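4.2 Edge cues for the fold planner

The planner in Section 3 assumes it knows where the cloth ends. Overhead view gives a mask, wrist view gives the edge. Neither is enough on its own, and most of our early failures came from trusting one of them for too long. Views used as planner input are in Figure 3.

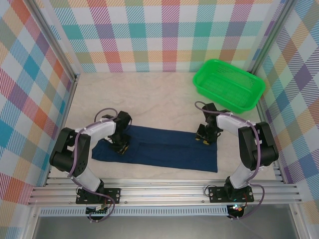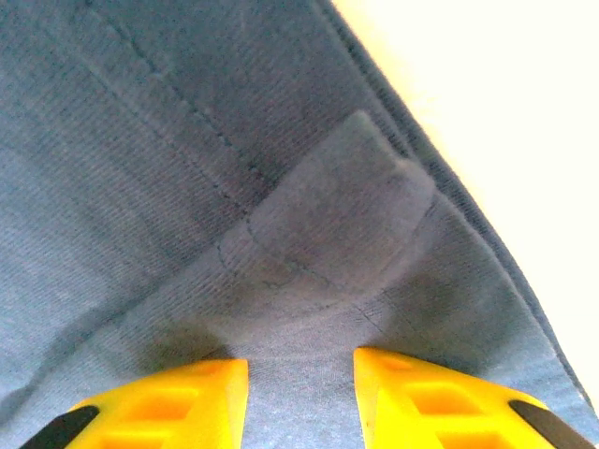 Figure 3. Bimanual folding cell, workspace camera view and wrist camera view. Same session.

Segmentation first. We run the Luvwood mask model on the workspace view, downscaled, no fine-tuning. It was chosen for speed. Dark cloth on a pale floor is an easy case and the outline comes out clean nearly every time, but the mask tells us nothing about layers: a lengthwise fold like the one in Figure 3 shows up as little more than a faint line inside the outline, and the mask treats the cloth as one flat sheet. The plaid walls were a worry at first, lots of strong edges, so everything outside the floor polygon is dropped before the mask step. The basket is kept as a seperate static obstacle. Same with the opposite arm, which is taken from joint state and not from the image.

Wrist view second. Once a gripper is within the hand-over height the Dindeno edge filter takes over, and here the trouble is the reverse, too many lines. Seams, topstitching, the raised border of a patch, the hem itself. All of them fire. A plain gradient filter picked the patch border over the hem often enough that we gave up tuning it (Cárdenas kept the configs, see repository). What separates the hem in practice is what lies past it: cloth on one side, washed-out bright background on the other. Stitching has cloth on both sides. So each candidate line is scored by the difference in texture energy between two strips, one either side, and the top-scoring line wins. Crude but quick. The yellow fingers are masked out by a fixed template, the camera moves with them so the template never needs updating.

Training data for the texture score: 3,886 wrist crops, labelled by hand by Tapia and the first author, mostly in February. Labels are one line per crop or "no edge". Another 200 crops were held back for checking thresholds and are not used anywhere else in the paper.

Fusion is a late step. The mask outline is projected into the wrist view, and a hem candidate is accepted only if it falls inside a band around the projected outline. If nothing is accepted for 13 consecutive wrist frames the arm lifts and the planner asks for a fresh mask. We did try a learned fusion head (Kenarmont variant, Table 2). It was slower and gave no gain on folded cloth, it is left in the table for completness.

Known gap: two hems stacked almost on top of each other. The score can't tell upper from lower and the grasp takes both layers. Sandoval's depth-based check would probably help but our wrist camera has no depth channel. Left for Section 6.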